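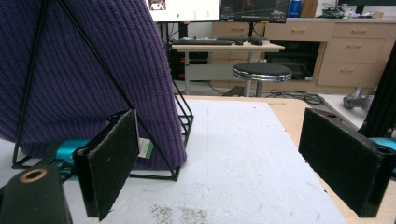
*Purple rib knit on the wire stand, between the fingers.*

September, late. Taner says the new grasp planner "understands" cloth. I read the log. It scored 591 candidates on the knit and put its top 2 on the ribs, where any edge filter would have put them. Defne wants to merge it into Nedo tonight. I asked for 8 replays with the depth channel switched off and got a sigh. My bet is the scores barely move. Still don't trust the tag either, the mask keeps calling it a corner.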